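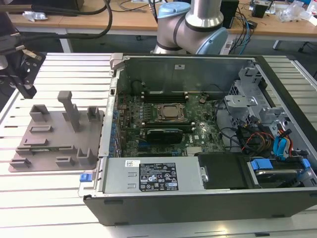

计算机硬件维护 第4讲讲义
机箱里面有什么,以及不要碰什么

授课:Lilibeth Lumanlan
2020年4月20日,星期一

开讲前的老规矩:断电,拔掉电源线,按一下开机键放掉余电,摸一摸机箱的金属部分,再伸手。往年总有同学先伸手,再想起前面四步。

一、先把机箱放平

侧板拆下以后让机箱侧躺,开口朝上。立着干活也行,只是螺丝掉进去之后会去一个你够不着的地方。拆下的侧板靠墙放好,别拿它当托盘,上学期有人这么干,端走侧板的时候连同26颗螺丝一起端走了。

二、主板

深绿色那一大块,别的东西都往它身上插。认板子先找处理器:银色金属顶盖,外面一圈金属框压着。顶盖是散热用的,不是把手。装散热器之前要涂导热硅脂,米粒大小即可。《Stetdale装机手册》写的是“适量”,每届都有人把适量理解为一整支。

内存插槽在处理器旁边,黑色,排成一排。插内存条时缺口对准,两头按到位。对不准就翻个面再看,用力并不能改变缺口的位置。

纽扣电池:圆的,很小,给主板时钟供电。电脑每次开机都以为自己活在好多年前的8月,多半是它没电了。换一颗就好,不必重装系统。(去年的实习报告里,重装系统出现的次数多于换电池。)

三、显卡与扩展槽

显卡插在板上的槽里,取下之前先松开挡板一侧的固定件,再按槽尾的卡扣。顺序反了,卡扣会断,断了的卡扣请夹在实习报告里一并上交。

靠近机箱后部接口的那一侧常能见到一列电容,本讲这台是蓝色的。看顶部有没有鼓包或漏液。鼓了就记下位置,不要用手指去按平它。

四、硬盘和线

硬盘用两个蓝色塑料卡子固定,数据线也是蓝色的,SATA口,带一个L形的弯,只有一个方向插得进去。红、黄、黑的那一束是供电线:黄色12伏,红色5伏,黑色接地。考试会考,去年考过,前年也考过,仍有人答“红色代表危险”。

拔线捏插头,不要拽线。

五、电源

长条形银色的那个,上面贴着黑底白字的规格标签。标签上要会找输入电压、各路输出电流和总功率。旁边的警告三角是认真的:电源外壳不拆,任何情况都不拆,拔了电也不拆,里面的电容可不知道你已经拔了电。

换电源前先算功率。课本第2章里Geditz公司的案例,就是给一台办公机配了500瓦的电源,然后花了一个下午研究它为什么装不进机箱。瓦数够了,尺寸不对。品牌机的电源尤其要先量再买。

六、课堂练习

1. 在自己那台机器上找出纽扣电池、内存插槽和两种线,画一张草图,标名称。草图不评美术分。
2. 抄下电源标签上的总功率和输入电压。
3. 拔下数据线再插回去,记录两端各接在哪里。“接回原处”不算记录。

Comier实验室的螺丝刀用完放回抽屉。选读材料是Kontogiannis那本的散热一章,篇幅不短,图很多。下一讲讲装回去,请各位把拆下来的东西都带来。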